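An open day at the Bodeo nursery in Larnton

I'd been meaning to go and see a workplace daycare in person for ages. My sister has had both of her kids in one, my neighbor swears by hers, and I spend half my life reading parents' emails about childcare, so when the invitation came to look around the new Bodeo center in Larnton I said yes before I'd even checked how far it was. (Far. Two trains and a bus, and the bus goes the long way past the reservoir.)

Some background for anyone who doesn't live out this way. Bodeo makes bathroom fittings and is the biggest employer in Larnton by a mile. Toswood, the company that runs the nursery for them, already has a center at the Alvarado business park that a few of you have written to me about. The Larnton one opened last July, it takes children from four months up to school age, and it has room for 133 of them, which sounded like a small army to me until I saw how they split it up. Bodeo staff get first pick of the places and the rest go to families in town. The open day was on May 28, 2018, and it was for anyone who fancied a look.

I got there just after ten with wet shoes. You sign in, you get a sticker, and then you hang about with a coffee until there are enough people to make up a tour. My group was mostly couples with bumps or very new babies, plus one grandfather who asked better questions than the rest of us put together.

Our guide was Anitha Raju, who runs the place. She started with the hours, which was smart, as that's what everybody had come about. The doors open at six in the morning and close at seven thirty at night, and the early start is there for the factory shift. You don't have to book the same hours every week either. You send in your pattern by the twentieth of the month before, and they staff around it. The grandfather wanted to know what happens if the shift pattern changes on the twenty-first. Then you call and they do their best, Anitha told him, and she said it in a way that made me think she gets that call a lot.

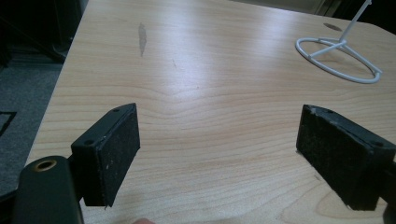

The fees were next, and I wrote them down badly, so please check with the center before you plan your life around my notes. What I can tell you is that Bodeo pays a share for its own people, on a sliding scale by income, and that town families pay the full rate. For a full-time toddler place at the town rate it came to 2792 for the quarter, meals included, diapers not. There was a bit of sucking of teeth at that. One of the couples did the sums on a phone right there in the hallway and then had a very quiet conversation by the coats. I know what I'd have paid when mine were small, and I know what a nanny costs now, and I still think it's a lot of money to find if you aren't one of the people getting the discount.

Then we went around the rooms. Babies are at the back, where it's quietest, with their own door to the yard and a nap room with the blinds half down. We only got to peek in through the glass because two of them were asleep, and ten grown adults all stood there whispering and pointing like we were at an aquarium. The toddlers have the middle of the building and the older ones are at the front. Each age group is broken into small "families" (their word) with the same grown-ups every day, and that's how they keep it from feeling like 133 kids. I was ready to roll my eyes at "families," but I have to say the little ones plainly knew whose lap was whose.

What I liked best was the lunch setup! The three- and four-year-olds serve themselves from bowls in the middle of the table, and they pour their own water out of tiny pitchers. There was a lot of water on the floor. None of the staff seemed to mind, and a boy in dinosaur socks went off to get a cloth without being asked. I've been trying to get that to happen in my own house for eleven years.

The yard is nice but small. There's a mud kitchen, a slope for rolling down and a row of planter boxes with peas coming up. I'd have wanted more shade. I asked about it and they have sails on order, which should be up before the summer gets going. I also asked about the road, because you can hear the trucks going in and out of the factory gate from the sandbox. The fence on that side is tall and solid and the gate has a code on it, so I wasn't worried about safety, but it is noisy out there and I'd go and stand in it for five minutes if I were you, to see if it bothers you.

After the tour there was a sit-down session about settling in, and I'd tell anybody to stay for it. Settling in takes up to 4 weeks. You come with your child at first, then you sit in the next room, then you go for a walk, and so on, and they don't hurry it. A dad near me said he didn't have four weeks of vacation to spend sitting in the next room. Fair point! For Bodeo people the company counts the first week as paid time. For everyone else it's up to you and your boss, and I could feel the room cooling a bit when that was said out loud. It's the same divide as with the fees, and I think the center could be more upfront about it on its website, where the two kinds of family get mixed together on one page and you have to read it twice to work out which one you are.

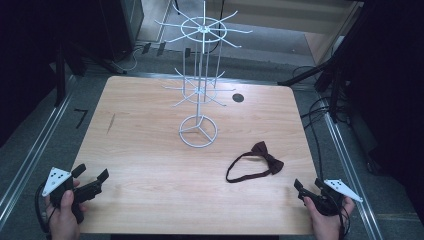
Ashwin Mudaliar thought I was being too hard on them there, and told me so over the sandwiches. His view was that a town family gets a place in a building the town didn't pay for, with longer hours than any other nursery in Larnton, and that if the company wants to give its own workers a better deal on top then good for the workers. His daughter has been going since last fall. He also said the settling in took her nine days and took him a month, which made me laugh, and that the flexible hours do what they say so long as you get your form in on time. He missed it once and had to lean on his mother-in-law for a week.

So put that next to my grumbling. I went away thinking he had a point about the hours, at least. I don't know another place near there where you could drop a child off at six in the morning and know there'd be oatmeal.

Some other bits from my notebook, in no special order.

Staff turnover. I always ask. Two people have left since they opened, one to have a baby of her own. They train their own assistants along with the college in Alvarado, and I met one of the trainees, who was nineteen and had a toddler on each knee and looked perfectly happy about it.

Sick kids. The rule is a full day clear of fever before they come back. There's no emergency backup care at Larnton, although the Toswood center at the business park does have a few backup places, and Larnton families can ask for one of those. It's a forty minute drive, so I don't know how many would.

Vacations. They close for one week at the end of the year and that's it. No summer closing at all, and I heard an actual cheer for that.

Languages. They sing in three or four, depending on who's in. There isn't a formal program and I was glad, as I've seen a few of those and they're mostly flash cards.

Food. It's cooked on site. I had the lentil thing and it was good, a little under-salted for me, but I'm not two. Allergies are handled by a color of plate, and the cook went through it with one of the moms very patiently, twice.

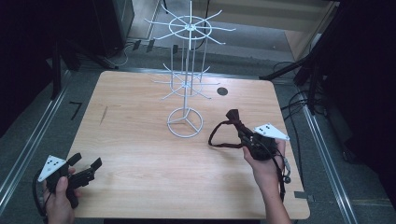 Open day at the Bodeo nursery, Larnton.

The waiting list was what people really wanted to hear about, and it got left to the very end, when half the babies were yelling. The baby room is full until after the new year. There are toddler places from the fall, more of them in the afternoons than the mornings. Bodeo families jump ahead of town families for any place that comes up, siblings jump ahead inside each group, and after that it goes by the date you signed up. You don't pay to go on the list. You do need to confirm every three months that you still want to be on it, and if you forget, you drop off, and Anitha said that catches out a handful of families every time. Put it in your phone!

I had a good half hour with her at the end while the chairs were being stacked. I asked what she'd change if she could, and she said she'd have another room for the babies tomorrow if there was the space, and a bus stop closer to the door. Having walked up from that bus stop in the rain, I'm with her on the second one. She's also hoping to open on a few Saturdays for the weekend shift, but the company hasn't said yes to that so far.

Would I send mine? If I worked at Bodeo, I'd have signed the form in the hallway. As a town parent I'd want to sit down with the fees and a strong coffee first, and I'd look hard at whether I needed those long hours or just liked the thought of them. I'm going to try to get over to the Alvarado center later in the year, since so many of you asked, and if you have a child there now and don't mind me picking your brains, leave a comment or drop me a line. I'd especially like to hear from anybody who has used the backup places.

My shoes were still wet when I got home.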